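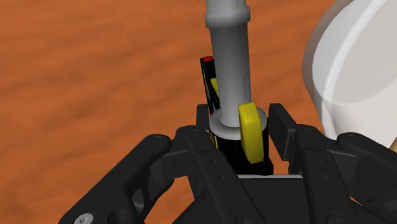

Wrist cam, sim side, gripper at the black cylinder.

From: Marijke Prins
October, 7:40 am

Thaddeus, quick one before I run. Went through the teleop demos from the Gerkari table setup. 162 are usable as is. The rest mostly have the operator backing off and regrabbing, which the policy will happily copy, so pls don't just dump all 411 in the training set.

Thaddeus Achterberg wrote:
> Should we keep demos where the grasp takes 2 tries?
> Simwood script keeps them by default. Also is the lag
> on the hand controller fixed or is that just me

Not you. Still there with the wrist turned down, worst near the pot.
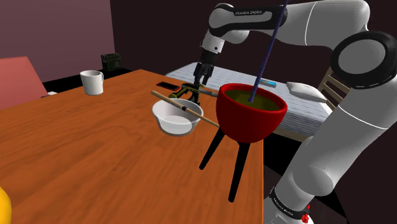

Two tries ok if the second one is clean. Three, toss it. And slow down on the approach!! Everybody rushes the last bit and then the fingers close while the arm is still moving. I'd rather have a boring 3 minute demo than a jerky short one.

Hinojosa people want the split by tonight, so if you can re-record the bad ones befroe lunch, great. Same Flivodlow config, don't touch the gains.

more later
M.

Sent to the teleop list. Questions or unsubscribe: contact the list owner | Back to top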